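Pre-Session Walkdown, Hand Rig 2
Vultby site, demonstration gathering for the Ponberg project
Checked by: Dorian Gilbert
Read over by: Gianni Leone
Date: May 20, 2025

Fill in before the first example of the session is saved. "Fine" is a comment, but it isn't a good one.

1. Emergency stop within reach of the operator's chair
OK. Within reach of my arm, that is. Gianni should try it with his.

2. Stop pressed and reset before power to the arm
OK. Pressed it twice. The second time was for pleasure.

3. Walkway clear, cables taped down
FIX. Tape by the door has let go again. It is the same tape I wrote up in January, and I have grown fond of it. Replaced, with the wide kind.

4. Fingertip pads seated, no splits
OK. Tugged each one by hand with the power off. A worn pad slips, the operator learns to squeeze harder, and then the model learns to squeeze harder from the operator. We have 43 examples from the old pads that teach exactly this. They are marked "do not train" and should stay that way.

5. Finger joints, pins in place
OK. Looked at each pin with a flashlight. Please stop pushing them home with a pen cap.

6. Covering on the hand, no snags or loose threads
OK. Ran a thumb along the ribs. No catches.

7. Cuff and wrist fasteners
OK after tightening. One screw took a quarter turn. Nothing rattled when I shook the wrist, except my confidence in whoever signed this line last time (me).

8. Wrist camera view, fingertips in shot through a full swing
OK, with a comment. All four tips stay in view, though the last one tucks in behind the thumb side. At full speed the carpet turns into streaks.

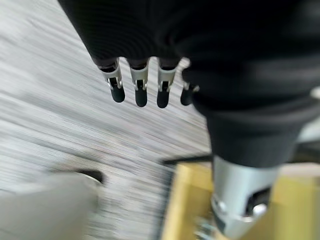 Reading time: 3 min

The tips themselves stay sharp while the floor smears, so I am passing this line. I would still like the swing slowed down for the next batch. The model has to find things on that floor, and at the moment it is being shown weather.

9. Speed limit set for people in the room
FIX. Limit was still at the setting from the Pornano demo, where the idea was to impress visitors. Put back to the slow setting and saved under its own name.

10. Operator glove calibrated to the hand
OK. Took 3 tries. Rings off before you put the glove on, Gianni.

11. Disk space and clock
OK on space. Clock on the recording computer was 9 seconds ahead of the arm. Reset both. If yours drift, stop and reset, and don't write "will fix in post" on the sheet. Post is also me.

12. Bad examples labeled as they happen
OPEN. Drops and misses are being thrown away when they should be kept and tagged. Manríquez has asked for them, and we have no shortage.

Result: cleared to record, at slow speed, once item 12 has a name next to it.

Comment from G. Leone: Put my name next to 12. Tried the stop from the chair and had to lean. Moving the chair.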